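Pre-Run Safety Checklist, Two-Hand Table – with my comments
Hebden Robotics Club, produce sorting project
Filled in by: Evdokia Mitsotakis-Vlachou
Second check: Kalliopi Nikolaidis
Month: July

Okay, same sheet as last time, but I've written a lot more in the comments because two new students start on the Griltasik code this month and they'll be reading it!

1. Emergency stop
OK. I pressed it, Kalliopi pressed it, and the arms went limp-safe both times. Please twist it back out all the way afterward – I lost a good chunk of my afternoon to a button that was only halfway released.

2. Wrist bolts
OK on both sides. One on the left took a tiny bit of a turn, so look at that one first next time. Don't crank on them, snug is fine.

3. Cables
OK with a note. Run the arm by hand through its whole reach and watch the slack near the back of the hand. I'd like a second clip there and I've put it on the Luvero order.

4. Fingertips
OK. Wiped them down with a damp cloth and let them dry. If a pad feels sticky it will drag the vegetables along with it, and then everybody blames the code (I did this for a whole evening, so I'm allowed to say it).

5. Table cover
Needs attention. It creeps toward whoever is working. Smooth it out before you put anything on it, and check the corners again at the break.

6. Plate and produce
OK. One plate, only whole produce, and anything with a split skin goes in the compost. Juice in a finger joint is a horrible thing to clean!

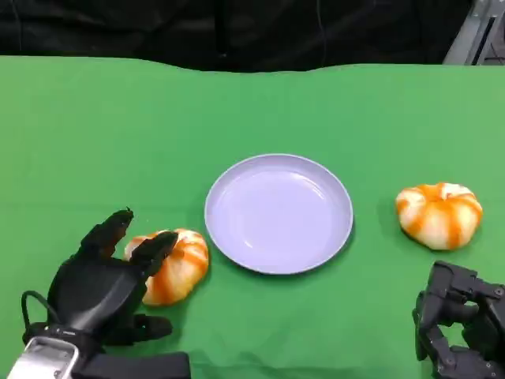
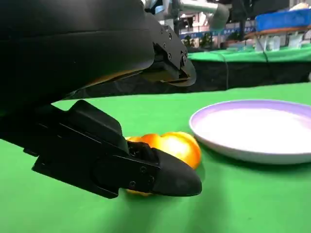
Item 6: the plate and produce on the green cover. Striped pumpkin shapes in the first, a bell pepper in the second.

7. Speed limit
OK. The Kastard controller was set to 285 and that's where it stays for students. I know the menu goes up to 597. Please leave the menu alone.

8. Standing room
OK. Keep bags and stools out from under the table and stay behind the tape while the arms have power. Hair tied back, sleeves pushed up, no lanyards. Yes, that includes me, I took mine off after Kalliopi gave me a look.

9. Who's on what
One person on the stop, one on the laptop, and never more than 4 of us inside the tape when the power is off. With the power on, it's zero.

10. Log
OK. We're up to run 348 in the club log. Write down the aborted ones too, with a word or two about why. "Weird" doesn't count as a reason, you guys.

Still open
– second cable clip, left side
– clamps for the table cover, the small kind
– new tape on the floor by the door, the old stuff is peeling

Result: fine to run at student speed. Kalliopi wants to look at the left wrist again before we try anything with both hands moving, and I'm with her on that. Sheet goes back on the hook by the laptop when you're done reading.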